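January 19, 2021 - equipment budget, second pass

Went back over the list for the spring order this morning, and I'm happier with it than I was in October! Cotard came back with a quote for spare finger pads, 25 to a box, $80 a box, and we go through these faster than I'd planned for (my fault, I budgeted one box for the whole year). The orange ones are on the quote as well, same price.

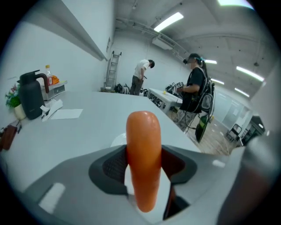 Do we buy a third hand-held gripper now or wait?
Wait until the Piteo money clears, then order it with the spare cables so we only pay shipping once.

Flultora wants $525 for the backpack rig, straps included. Hwang is cheaper but can't give me a ship date, so I'm leaning Flultora - will sleep on it. I also put in 3 more power strips and a second set of marker cards, plus a few play food items for the plate tasks.

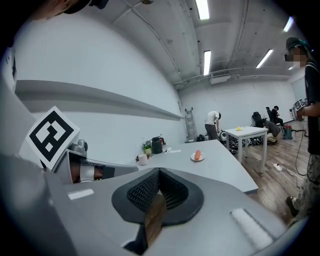
Still to price
Replacement head strap, hard case for the grippers, a decent label printer. Ask Cotard if the pads ship separately.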